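9th February
By the meeting secretary, Cladbridge site

Minutes of the planning meeting for the October open day, packing hall, Cladbridge

Present: site operations, controls engineering, food safety, visitor services. Tostow attended by phone for items 2 and 3. Apologies received from the Hafstein office.

1. Minutes of the previous meeting
Accepted with one correction. The guard rail on the visitor side is to be quoted by Hafstein, not by Tostow. Action on floor marking is closed.

2. Demonstration content
Controls proposed two stations. Station A runs the existing case packer at reduced speed behind fixed guarding. Station B is the single-arm handling cell, picking wrapped sandwiches and setting them down at a fixed place position. Tostow asked whether Station B could run unattended between visitor groups. Agreed that it will not. An operator stays at the cell with the enable switch for the whole session, and the cell is put in hold when the operator leaves.

Food safety asked what happens to product handled during the demonstration. Agreed that all of it is scrapped at the end of the day and booked against cost code 3491. None goes to the canteen.

3. Program and software
The Flusis controller will be held at its current version until after the open day. Tostow has a later release but has not tested it with the force limit enabled. Gripper closing force stays at the present setting. Any change to it needs sign-off from controls and a repeat of the trial picks.

Tostow asked for a target of 1000 trial picks before October. Controls considered this achievable if the cell is released from other work for two shifts. The log stands at 226. Failed picks are to be logged by type - dropped, crushed, film torn, missed - and not as a single total.

4. Handling of wrapped product
Discussion of the grip point. Controls wants the fingers on the gathered end of the film, with the cut face upright and clear of the fingers. Food safety has no objection provided the film is not pierced. Operations noted that glare from the wrap may affect the camera under the hall lights and asked for a check with the roof blinds open and closed. Basket and tray positions are to be fixed with locating pins before the next trial.
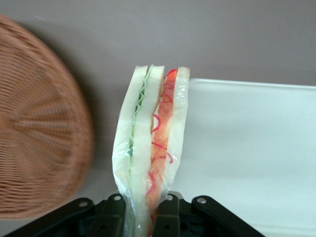 5. Visitor numbers and route
Groups are limited to 22 persons. Entry by the east door, Station A first, exit past the wash-up area. Visitor services to confirm hair covers and the allergen notice at the entrance. Bags are to be left at reception.

6. Actions
Controls: lighting check, locating pins, failure log by type.
Tostow: written statement on the held Flusis version.
Hafstein: quotation for the guard rail.
Visitor services: route plan and allergen notice.

7. Any other business
Operations asked for the compressor service to be moved clear of the open day. Controls to raise it with the service contractor. Date of next meeting to be circulated.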